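Chapter 3
Lending the Robot Your Hands

Anyone who has taught a child to tie a shoelace knows that explaining only gets you so far. Sooner or later you take hold of the small hands and guide them through it, and much of this chapter is about doing the same with a robot arm - patiently, and more than once.

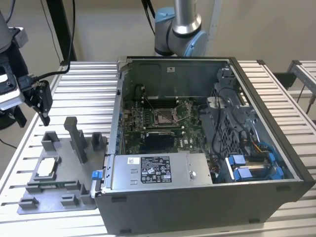
Figure 3.1 An open computer tower, with a processor and a narrow circuit board held in the tray to its left.

We shall begin with guiding the arm by hand, and then move on to steering it from a distance. Keep the empty processor socket in mind as you read, for we shall come back to it often, and do try each movement slowly with your own fingers first.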